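Mitmachen bei der Greifstudie in Girnmont: Teilnehmende gesucht

Forschungsgruppe Handhabung und Lernen, Projekt Molora
Stand: 2. Juni 2026

Wie bringt man einem Roboter bei, einen Reißverschluss zu schließen oder zwei Karten von einem Stapel zu trennen? Unser Ansatz in Molora: Menschen machen es vor, und zwar mit genau den Greifern, mit denen später auch der Roboter arbeitet. Sie halten in jeder Hand ein Greifwerkzeug, drücken den Abzug, und die Finger schließen sich. Kein Joystick, keine Fernsteuerung, kein Roboterarm, der eine halbe Sekunde hinterherhinkt. Nach ein paar Minuten denken die meisten nicht mehr über das Gerät nach, sondern nur noch über die Aufgabe, und genau dann werden die Aufnahmen für uns spannend!

Für die nächste Runde suchen wir 30 Personen, die Lust haben, uns ihre Handgriffe zu leihen.

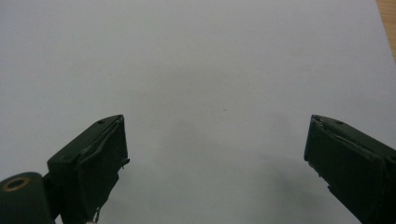

Greiferfinger mit dunkelgrünem Belag über weißem Papier, Blick der Kamera am Handgreifer.

Was wir bisher wissen

In der ersten Runde haben wir 843 Vorführungen aufgenommen, 521 davon beidhändig. Das Ergebnis hat uns selbst überrascht: Die beidhändigen Aufnahmen halfen dem gelernten Modell auch bei Aufgaben, für die es am Ende nur eine Hand brauchte. Unsere Vermutung ist, dass Menschen mit der zweiten Hand ständig kleine Dinge vorbereiten (ein Blatt glattziehen, eine Dose ein Stück drehen, etwas aus dem Weg schieben) und das Modell daraus lernt, was eine gute Ausgangslage ist. Ob das stimmt, wollen wir jetzt sauber prüfen.

Dazu vergleichen wir zwei Arten der Anleitung. Ein Teil der Gruppe bekommt jeden Ablauf Schritt für Schritt vorgegeben, der andere nur das Ziel. Bewertet wird dabei nie Ihre Geschicklichkeit. Eine fallengelassene Klammer ist für uns ein brauchbarer Datenpunkt, und wie Sie sie wieder aufheben, erst recht.

Ablauf

Ein Termin dauert 2 Stunden, Pausen eingerechnet. Nach einer kurzen Einweisung üben Sie frei mit beiden Greifern, danach folgen die Aufgaben am Tisch: sortieren, falten, stapeln, umfüllen, öffnen und schließen. Zwischen den Blöcken füllen Sie einen kurzen Fragebogen aus, in dem es um Anstrengung, Gewöhnung und Ihre eigenen Tricks geht. Wer mag, kommt für einen zweiten Termin wieder; wir würden gern sehen, was vom Üben hängen bleibt.

Aufgezeichnet werden die Kamerabilder, die Bewegung der Greifer und die Öffnungsweite der Finger. Ton nehmen wir nicht auf. Ihre Hände und Unterarme sind in den Aufnahmen zu sehen, Ihr Name wird getrennt davon gespeichert. Sie können jederzeit ohne Angabe von Gründen abbrechen und Ihre Daten bis zur Veröffentlichung des Datensatzes löschen lassen. 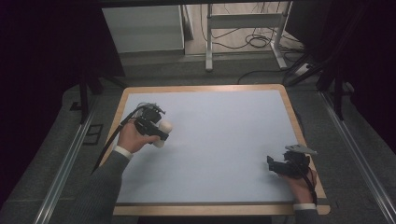

Aigner, schon in der ersten Runde dabei, schrieb uns hinterher, am Anfang habe sich alles angefühlt wie Essen mit fremdem Besteck, und beim Falten sei dann plötzlich der Ehrgeiz gekommen. Schwierig sei vor allem gewesen, die linke Hand nicht zu vergessen. Eine Bitte stand auch in der Mail: mehr Zeit zum freien Üben. Die haben wir in den neuen Ablauf eingebaut.

Wen wir suchen

Sie sind volljährig, können beide Hände ohne Schmerzen benutzen und verstehen Anweisungen auf Deutsch oder Englisch. Vorkenntnisse in Technik brauchen Sie keine. Besonders freuen wir uns über Menschen, die beruflich oder privat viel mit den Händen machen: Nähen, Backen, Modellbau, Pflege, Gärtnern, Instrumentenbau. Auch Linkshänderinnen und Linkshänder sind sehr willkommen, von ihnen haben wir bislang viel zu wenige Aufnahmen.

Bitte tragen Sie möglichst keine weiten Ärmel und legen Sie Ringe und Armbanduhr vor Beginn ab.

Ort und Vergütung

Greiflabor im Haus Desard, Girnmont, Erdgeschoss, stufenlos erreichbar. Termine vergeben wir laufend bis Ende Oktober, auch am frühen Abend. Die Teilnahme wird vergütet; den aktuellen Satz und das Formular für die Fahrtkosten erhalten Sie mit der Terminbestätigung.

Anmeldung

Über das Kontaktformular auf der Projektseite, Stichwort »Greifstudie«. Schreiben Sie bitte dazu, welche Hand Ihre Führungshand ist und zu welchen Tageszeiten Sie können. Fragen zum Datensatz und zur Auswertung beantworten wir auf demselben Weg sehr gern, auch wenn Sie nicht teilnehmen möchten.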